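Course Notes » Storage and Furniture » Unit 6
Last updated: May 2, 2019

Unit 6. Hinged-door cabinets: doors, shelf, boxes

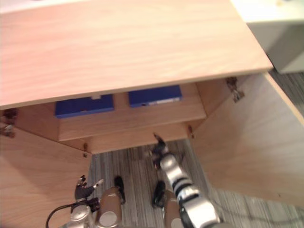 Gunārs Rebane objected to an earlier version of this unit that doors are a matter for the joiner and that storage students should begin with the shelf. The order has been kept. A door that does not open fully limits what the shelf can hold, so door swing is measured first.

6.1 Door swing
A pair of side-hung doors needs clear floor on both sides of the opening. For a door 400 mm wide, mark an arc of 400 mm from the hinge line and keep furniture outside it. Check each door separately. Carpet adds height, and a door hung low will drag before it reaches full swing.

6.2 Hinges
Open both doors and look at the upper and lower hinges on each side. Record loose screws, a dropped corner, or rubbing against the top panel. Adjust the upper hinge first, close the door, and check the gap again. Do not correct a dropped door by planing its edge.

6.3 Usable depth
Measure from the back panel to the inside face of the closed door. Take the smallest reading. In the Kirnley exercise the usable depth is 300 mm; students who measured the outside of the cabinet got a larger figure and chose boxes that kept the doors from closing.

6.4 Boxes on a shelf
Flat boxes are set side by side, with a finger gap between them. Labels go on the edge facing the doors. Boxes of one color are separated by label only, so the wording must differ in the first word ("Cables, short" and "Adapters, short", not "Short cables" and "Short adapters").

6.5 Exercise
Draw the Jallum cabinet in plan with both doors open. Show the arcs, shelf depth and box positions. Hand in to Ülle Mockus with the measurement table.

1269 views | 6 comments | Share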